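Home | Reviews | Bath and Bedding | Kitchen | Archive | Contact

Barnari Pasden Bath Mat, Gray

The Pasden is the larger of two plush mats that Barnari sells for home bathrooms. Our office bought one at the regular price and placed it in a staff washroom for 30 days. Zdislava Kopecký supervised the trial.

Comfort and Grip

The pile is deep and pleasant under bare feet. The backing held well on tile — less well on painted wood, where the mat crept toward the door.

Washing

The mat was laundered weekly on a cool cycle. It shed heavily in the first wash and very little afterward. Line drying took around two days, a long time for a household with only one mat. The flecked gray hides lint between washes.
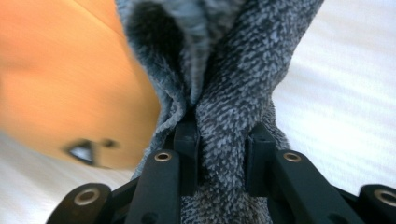 Rating

We recommend the Pasden for tiled bathrooms. Buyers with wood floors should consider the Cikolholm, which has a stiffer backing and a shorter pile.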